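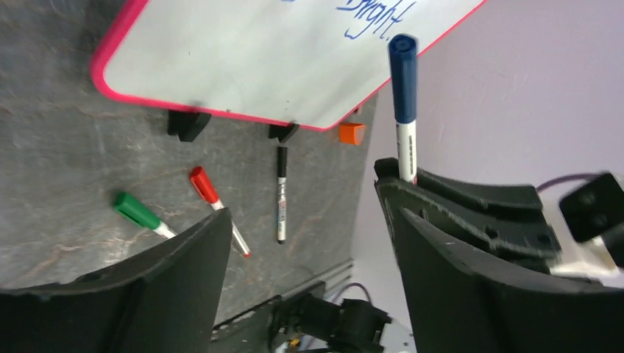
Hipólito Figueroa wrote back to last issue's equipment item before lunch to ask why we were pricing arms when we hadn't priced the table yet, and whether anybody had put spare fingers on the list. He also wanted to know what happens to the budget if the arms show up first and sit in their boxes.

All fair! I've been going round with those questions ever since, and they've changed the plan for the second Tromeo cell quite a bit, so this month's item is the new version of the plan and where we think the money should go.

Reading time: 6 minutes
Last updated: August

For anyone who joined the list over the summer, Tromeo is our two-arm tabletop cell, the one that spends its days picking up markers and moving small household and office bits around. We want another one. Polix has said yes in principle to a second cell out of next year's equipment money, and "in principle" means I owe them a proper list with prices on it. I love this part. I know it isn't everybody's idea of fun, but give me a parts list and a pot of coffee and I'm happy until dinner.

The first time around we did it the way I suspect most groups do. We picked the arms, got very excited about the arms, and treated everything else as odds and ends to be picked up as we went. The odds and ends were where we got caught. Rail, brackets, wrist camera mounts, cable, power supplies, a surface we liked, walls for the enclosure, a decent light. Each one is a small purchase, and each one can hold up the whole cell for a week while you wait for a box.

So the new list is built from the table up. Frame and surface first, then the rail and whatever bolts to it, then arms, then cameras, then cable, then the things the arms are going to handle. Ordering goes in the same sequence, with one exception: the arms have the longest lead time on our quotes (6 weeks from Pronitz, and they've been good about sticking to it), so that order goes in the same morning as the frame. The boxes can sit for a bit. I'd sooner trip over boxes than have a finished frame with nothing on it.

On Hipólito's point about spare fingers, yes, they're in now, and in bulk. The grippers are out there doing the touching all day and they get scuffed, and once an edge starts to chip you begin to wonder whether a bad grasp was the policy or the plastic. We'll keep a full set on the shelf for each arm and swap them on a schedule. They're one of the cheapest lines in the whole plan and I can't believe I left them off.
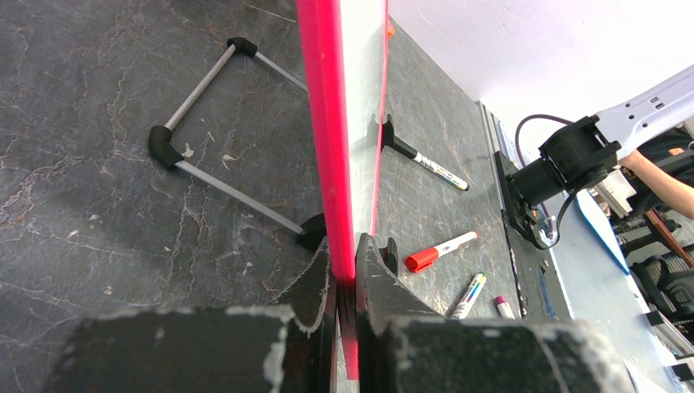

EQUIPMENT & PLANNING

What the work itself costs is the line I most want people to look at, as it's the one that always gets guessed. When you budget for a cell, the objects feel like pocket money: a few markers, a small whiteboard, some colored rods, connectors, a pegboard. Then you run the thing every day for months. Caps go missing. Markers dry out. Somebody borrows the good whiteboard for a meeting and it comes back with a phone number on it that won't wipe off.

We went through the receipts for the first cell and the total for things-to-be-picked-up was $1,510. That made me sit up. It's no scandal (it covers a lot of months and a lot of objects), but it was never in the budget at all. It came out of the same pot as paper towels. For the second cell it gets its own line, with a name, and whoever is running the sessions can spend from it without asking me.

A few things we've learned about buying objects, in case you're planning a setup of your own:

Buy the same marker by the box and stick with it. We started with whatever was in the drawer, which gave us a nice mix of barrels and cap colors and was great for variety, but when we wanted to repeat an old task we couldn't find the same ones again. Now we do both: one box that never changes, and a mixed bin that we refresh whenever a stationery sale comes along.

Pay for good stands and feet. A whiteboard that slides when the gripper brushes it will eat an afternoon of resets. If the board you like doesn't come with feet, put them on the list as a separate item or they will be forgotten, and then you'll be propping it up with a stapler.

Think about color before you check out. Bright pink parts on a gray surface are easy for people to find when they're tidying between sessions, and black parts next to black gripper fingers are hard to see in the wrist view. We still want some hard ones! But we'd like to choose them on purpose.

Keep the surface you have. I was all set to try a different finish for the second cell, and then Bouazza (they supplied the frame and panels last time) offered us the same marble-pattern gray at the same price, and I've decided matching is worth more to us than novelty. We want to be able to carry a tray of objects from one cell to the other and get going.

Now, people. This isn't equipment, strictly, but it belongs in the plan. Two cells need somebody nearby to reset the table, and the resets add up. On a decent day we get through 20 resets before the afternoon break, and if both cells are going, that's one person on their feet pretty much the whole time. I've asked for chairs that roll well and a lower shelf on the outside of each enclosure, so the trays are at arm's reach. The shelf costs next to nothing. The person doing the resets suggested it three times before I wrote it down, for which I'm sorry.

Cable was the other surprise. We had bought exactly the lengths we thought we needed, straight-line distance plus a hand's width, and then the arms moved (as arms do) and everything was tight. Longer runs this time, with enough slack to loop over the wrist and still reach the base at full stretch. If you take one thing from this item, take the cable advice. Tie a piece of string to the gripper, move the arm everywhere it can go, then measure the string and add some.
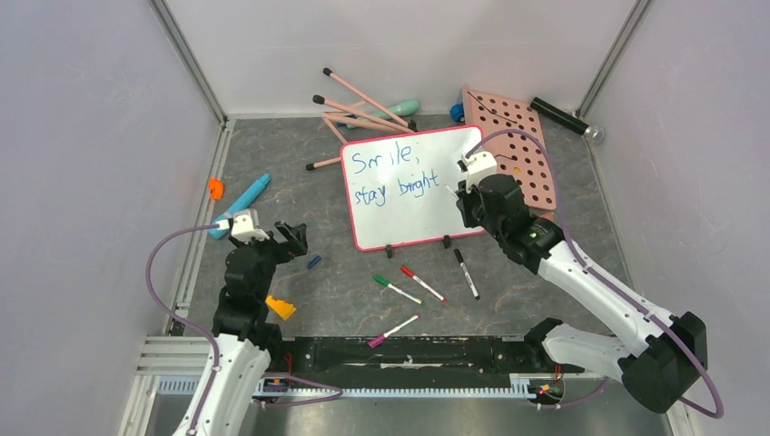 Both arms at the table, with the whiteboard, the pegboard and plenty of markers.

What's still open? The cameras, mostly. We could buy the same wrist cameras again and know exactly what we're getting, or we could step up a model and spend the difference in setup time. I lean toward the same again. Pronitz has offered to lend us one of the newer ones for a while, and I've said yes please, so there may be a comparison in a later issue if I can get the mount to fit.

We also haven't settled whether the second cell should have its own computer or share. Sharing looks cheaper on paper. I've been burned by that before, with one person's long job holding up everybody else's morning, so there's a line for a separate machine in the draft and I plan to defend it cheerfully.

And there's the contingency line. Last time we didn't have one. I've put one in, and Polix can argue with me about the size.

If you've bought a two-arm setup lately, please send me your list, even the embarrassing version. I'd love to see what you forgot! Particularly keen to hear from anyone who has found rail brackets that don't need three different hex keys. Replies to this email come straight to me, and Hipólito, I'm expecting yours first.

The draft list goes to Polix at the end of the month. I'll share it with subscribers once the prices are confirmed.

You are receiving this newsletter because you signed up on our site. Manage preferences or unsubscribe at any time. We use cookies to remember your settings. Accept | Decline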